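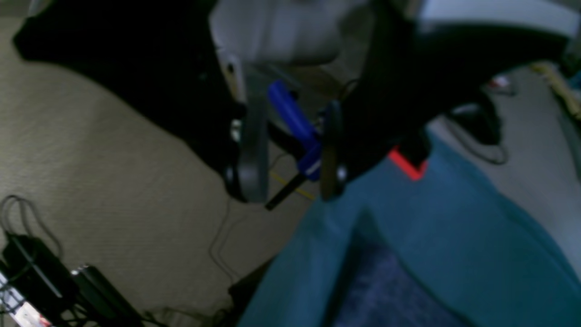
Kesham open day: "It's tidying, but very slow tidying"

The Saturday open day at the Kesham workshop was meant to run from ten until four, and by half past ten there was already a queue for the tea. I had come for the robots. Trutden, the small firm that rents the upper floor, had promised on its posters that visitors would see "the home help of tomorrow, working today". I have been to enough of these things to pack a sandwich.

The firm's head of engineering met me at the top of the stairs and agreed to talk between demonstrations. She asked not to be named, on the grounds that her last interview had followed her about for a year. She was friendly and did not try to sell me anything, which I had not expected.

I asked her first what the arm was for. "Picking up after people," she said. "Things on the floor, clothes, whatever's been left lying. We're not building a butler. If it can put a sock where socks go, I'm pleased."

And can it? "Some socks."

She puts the trouble with cloth very simply. A tin or a cup keeps its shape when you take hold of it. A jumper has a different shape every time you drop it, and another once you pinch it. "You can teach a machine where the handle of a mug is. There isn't a handle on a jumper. It goes in, it closes, and it finds out what it's got."

I said that sounded like guessing. "It's informed guessing," she said. "You do it as well. You're just much better informed."
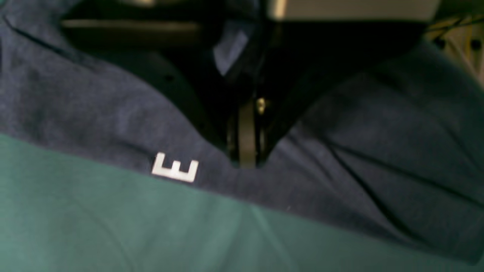 Going in for the navy cloth, Saturday morning.

The poster by the door gave a figure of 2331 successful grasps, and I wanted to know what counted as a success. She took the question well. A grasp counts, she told me, if the thing leaves the surface and stays held until the arm is told to let go. It does not have to end up anywhere useful. It does not have to be the thing that was asked for, either, although she said they now keep a separate tally for that.

"So a wrong sock is a success?"

"On that poster, yes. I didn't write the poster."

How many tries did it take to reach 2331? She said she would have to look it up, and that the number would only mean something if I also knew how hard each try had been. That may well be so. I asked twice more during the afternoon and did not get it. A number with nothing underneath it is decoration, and I would have thought better of the firm if they had left it off and let people watch the arm instead.

People did want to watch. A family with two boys stood at the barrier for two whole demonstrations, and the younger one gave a running commentary. His father asked the price. The answer was that there isn't one, as there is nothing to buy yet. The gripper's control software comes from an outside supplier, Prultex, and the agreement covers research only. A home version would need a new one.

I asked whether a home version was really coming. She looked over at the stairs before she answered. "Trutden thinks so. I think there'll be something useful in laundries and care homes first, where the same things turn up every day and somebody's on hand if it gets stuck. A family house is the hardest room in the world. It's a different room every evening."
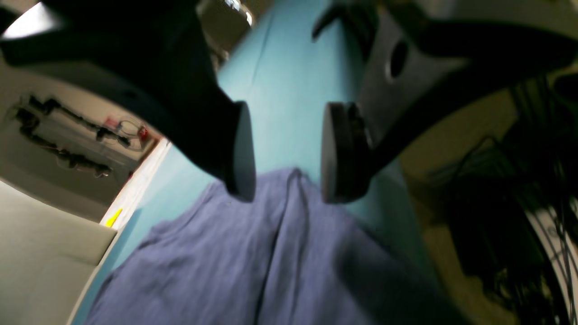
We moved on to speed, where my own doubts are strongest. I can clear a bedroom floor in a few minutes and grumble while I do it. The engineer did not argue. "It's tidying, but very slow tidying. If you're fit and you're in a hurry, you don't want this. If bending down hurts, slow might be fine. You could go and have your lunch."

That is the best case I heard for the thing all day, and I wish it had been on the poster. But it depends on the machine being left alone, and at no point on Saturday was it left alone. A member of staff stood within reach of the stop button through every demonstration I saw. When I pointed this out she said it was a rule for public days and a sensible one. Would she leave it running in her own mother's house? "Not this year," she said. "Ask me again."

The method they use for teaching it is called Yurchenko, after the project that paid for the early work, and as far as I could follow it means a person guiding the arm through a job again and again. She reckons on 40 goes for an easy task and 200 for an awkward one. Folding is past 200 already and is not being shown. "I'd rather show you picking up done fairly well than folding done badly," she said.

Entry was free, and the tea was a pound. The next open day is in February, and the engineer says the tally of tries will be on the wall by then, next to the other number.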